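2025-10-18

Shrinkage of the Nseir cotton, second batch

Carried on from the September trial. The first batch was cut before washing and the pocket bags came out narrow, so this time all squares were cut from the unwashed roll at 400 mm, marked with thread, and only then washed. Marker pen had faded on two of the earlier squares and the readings from those are struck out.

Measured along warp and weft at three places per square, flat on the glass, no tension. Mean after one wash at 40 and line drying: warp 385 mm, weft 394 mm. That gives 3.75 per cent warp and 1.5 per cent weft. A second wash took a further 1 mm off the warp and nothing readable off the weft. Najwa Dabbas remeasured four squares with her own rule and agreed to within 1 mm.

The Gumdale twill is still to do. Its selvedge puckers, so squares should be taken at least 100 mm in from the edge.
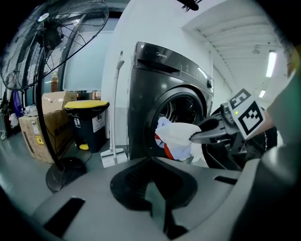 Fig. 1. Front loader, door open, with a mostly white bundle at the drum.

Drying matters more than I had allowed for. Two squares were tumble dried on low by mistake and lost 9 mm more on the warp than the line-dried ones. Kept out of the mean, but kept in the box with a red tag. If the aprons are going to be tumble dried by whoever buys them, the line-dry figure is the wrong one to cut from. Need an answer from Clerkura before the pattern is graded.

Spin speed: first batch at 1,405 according to the old sheet, which must be a slip of the pen for 1,400. Corrected in the margin. Second batch at 800 — creasing much reduced, edges easier to read.

Pattern allowance for now: 4 per cent on length, 2 per cent on width, line-dry only. Not to be used for the twill.

To do: overlock the edges on the next set, fraying cost us one square. Re-zero the balance. Ask Endance whether the roll was pre-shrunk, the label says nothing either way.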